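Workshop tips: can a machine do your computer repair yet?

Readers of the Pundside workshop page ask me every month if a robot arm can already take over the small boring jobs. My short answer is: some jobs, if you prepare the table well. I repaired office computers in Jammont for many years, so I will speak only of that work.

Lay the computer case flat on its side. A person can work on a standing tower, but for an arm that comes from above it is much harder.

Give every part a fixed place. My colleague Yi-chun Ng uses a tray with shaped holders, one for each part. It is a good habit for human hands too, and it costs almost nothing.

Keep cables away from the socket. A cable does not stay where you leave it, and machines are still weak with soft things. For the same reason I would not ask one to fold my towels.

Open the processor socket fully before you begin. The metal plate must stand up, and the lever must be out of the way. Hold the processor only by its edges and lower it straight. If you must push, something is wrong.

Do the memory after the processor. The latches at the ends of the slots should be open first, and the module needs firm pressure on both ends. People often stop too early, before the click. 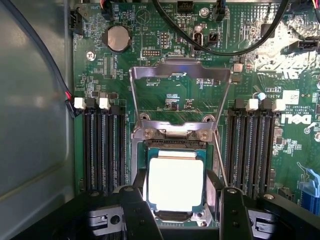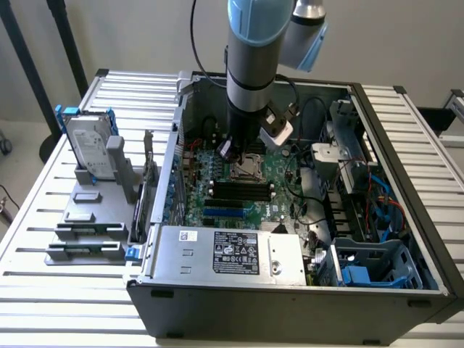 Computer case on its side, parts tray at the left.
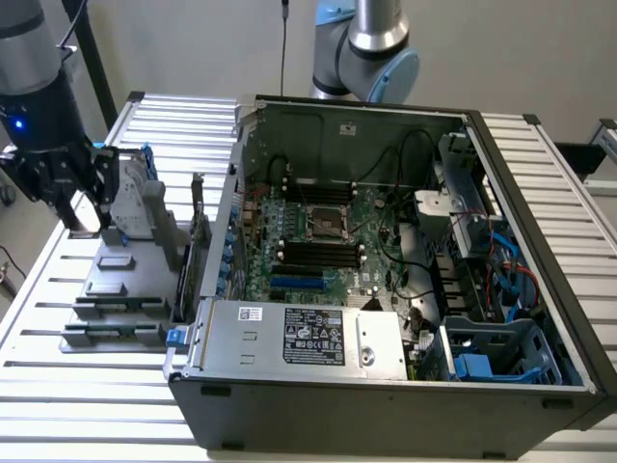
What about the price? Wouter Cuypers from Raudsepp wrote to me that he paid 1,999 for a small used arm and 660 more for the gripper. He needed 3 weekends to teach it to move one drive from the tray to the case. For a single computer this makes no sense. For a shop which opens the same model all day, I can imagine it.

At home I would wait. Dust, old screws and broken plastic clips need a person who can feel when to stop. Please also remember to unplug the power cord before you touch anything inside, and press the power button once after that.

Next month I will write about cleaning fans, including the noisy ones in kitchen hoods.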